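Gultton Letter Blocks, 6-Month Review

Posted June 12, 2023

I bought the Gultton letter block set in January for early spelling practice at home. It cost a little more than the Chang set I had before, and I wanted to see if the paint would last longer. It has.

What you get

The blocks come with a small wooden tray and a drawstring bag. The letters are printed deep and the edges are sanded well. I found 2 blocks with rough corners and fixed them with 200 grit paper. The tray is a snug fit — small fingers need some help getting the last block in. 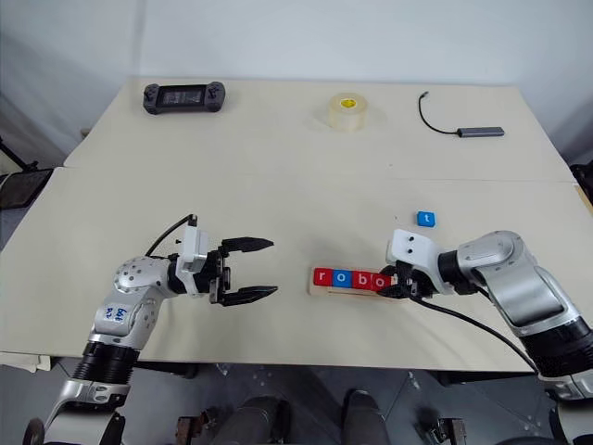
Daily use

We use them most mornings before breakfast. Three-letter words work best. Longer words run into the usual problem, a shortage of vowels, and you can't buy extra E blocks on their own. Jolska sells a bag of 100 that has plenty, but they are a different size and won't sit in this tray.

Cleaning is easy. I wipe them with a damp cloth and let them dry overnight. One Q faded after it was left on a sunny windowsill.

Storage

The bag is thin and the cord pulled out in the second month. I keep the blocks in a Clorketine bin now, on the shelf with the tape and spare cables.
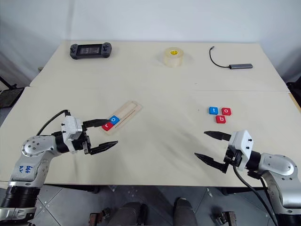 Verdict

Good blocks, good tray, poor bag. I would buy the set again at the same price. If you mostly want long words, get the Jolska bag and skip the tray.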